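Kauppinen Furniture Help Desk
Ticket: Zesen folding stool, seat stops short when folding
Product: Zesen folding stool, white
Bought from: Verngate store, Wutedcombe
Status: Solved
Handled by: Veikko Partanen

Lamai Intarasuk, Tuesday, 9 am

Hi! First off, I love this stool. I've had it since March and it has been a plant stand, a seat for taking off boots, a spot for groceries and the thing I stand the fan on. So this isn't an angry ticket, I just want it to fold again.

What it does: I lift the seat to fold it and it goes most of the way, then stops. No crunch, it just stops, like it's hitting a rubber ball. If I push harder the whole stool tries to walk across the floor. Opening is fine. It opens, it sits level, it holds me with no trouble.

What changed: I gave it a fresh coat of white over the weekend. The old white had gone yellow along the legs (sunny window). I did the seat and legs with the stool open and let it dry overnight. It looks fantastic, by the way! Before painting it folded flat every time.

What I tried so far:
- Opening and closing it a bunch of times. Same spot.
- Checking nothing was stuck under the seat. Nothing there.
- Asking it nicely.

Veikko Partanen, Kauppinen support

Hello Lamai, and what a good report, thank you. Knowing that it opens fine and stops in the same spot each time saves us a lot of back and forth.

My first guess is paint in the pivots. When the stool is painted open, a little runs in between the leg and the washer and sets there. But a pivot full of paint usually feels stiff the whole way around, and yours moves freely up to the stop, so I want to rule out a couple of other things first.

Could you try these, in this order?

1. Open the stool and set it on a flat floor. Press on each corner of the seat. Any rocking?
2. Fold it slowly to the point where it stops. Don't force it. Look at the rear edge of the seat and see whether it is touching a leg.
3. While it's at that point, measure the angle between the seat and the front legs if you have anything to measure it with. A school protractor is fine.

Please hold off on oil for now. It gets under fresh paint and then the paint peels.

Lamai Intarasuk

I have a protractor! I was way too happy to have a reason to use it.

1. No rocking. Solid.
2. Not touching a leg that I can see. There's a gap I can slide a folded receipt through on both sides.
3. The seat gets to 90 degrees and quits. Right on the line. I did it over and got the same.

The stool is back on the plastic now in case I end up doing touch-ups. 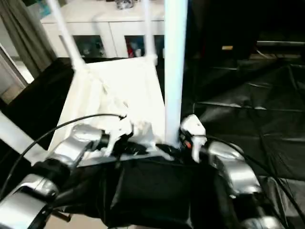
The folding stool, white seat and legs, on the black sheeting.

Veikko Partanen, Kauppinen support

Very helpful, and I like the white! The clear gap at the legs lets me cross off a bent leg, and that was the one I was hoping to cross off.

A stop at exactly 90 is interesting. On this model each side has a small slot under the seat where a pin slides back as you fold. Halfway along the slot there is a narrow place, and 90 degrees is where the pin reaches it. A drop of dried paint in the narrow place would do just what you describe. It would also feel a bit springy, like your rubber ball, if the paint is still soft underneath.

Please turn the stool upside down on something soft and look into both slots with a flashlight. You're looking for a bump or a skin of paint. Run a wooden toothpick along each slot, end to end, and tell me if it catches.

One question while I think of it: is the paint fully hard? Press a fingernail somewhere hidden. If it leaves a dent, wait before doing anything else.

Lamai Intarasuk

Found it found it found it!

The left slot is clean. The toothpick goes all the way. The right slot has a fat little blob about where you said it would be, and the toothpick bounces off it. It must have run down from the seat edge, because I can see a drip line leading right to it. I did the second coat on that side in a hurry before dinner.

Fingernail test under the seat: no dent. Inside the blob: a bit of a dent, so softer than the rest.

Can I just dig it out? I have a craft knife and no patience.

Veikko Partanen, Kauppinen support

Wonderful! Yes, you can take it out, but leave the knife in the drawer please. The slot has a thin liner, and a nick in it will catch the pin forever after.

- Leave the stool upside down with the legs open for 4 hours so air gets to the blob. A fan pointed at it helps.
- Push the blob out with the toothpick, working toward the open end of the slot. It should come away in one rubbery piece.
- If a skin stays behind, fold a strip of 220 grit sandpaper over the toothpick and give it a few light strokes.
- Wipe the slot with a dry cloth. Then fold the stool 3 times, slowly.

If it still stops, write back and I'll send a replacement slot liner. It's a small clip-in part, and you won't need to strip any of your nice paint to fit it.

Lamai Intarasuk

Used the fan (which normally lives on the stool, so it had to make do with a chair). The blob came out in one piece, shaped like a lentil. There was a tiny bit of skin left and the sandpaper took care of it.

Folded it slowly. First time a little sticky, second time better, third time it went flat with that nice clack! I've been folding and unfolding it ever since - my neighbors downstairs must be thrilled.

There's a small scuff by the slot where the sandpaper slipped. Can I dab paint on it?

Veikko Partanen, Kauppinen support

So glad to hear about the clack! Yes, dab away. Put a strip of masking tape over the slot first, use a nearly dry brush, and pull the tape off while the paint is still wet so it doesn't bridge the edge.

I've added a line about taping the slots to our painting notes for this stool, since they only mentioned the feet. Marking this one solved. The ticket stays open to replies for 9 days if anything starts sticking again.

Lamai Intarasuk

Taped and dabbed. Can't see the scuff at all. I'm doing the matching step stool next, slots taped first this time. Thank you so much, Veikko!

Ticket closed.
Cause: dried paint in right seat slot.
Fix: paint removed with toothpick and 220 grit, no parts sent.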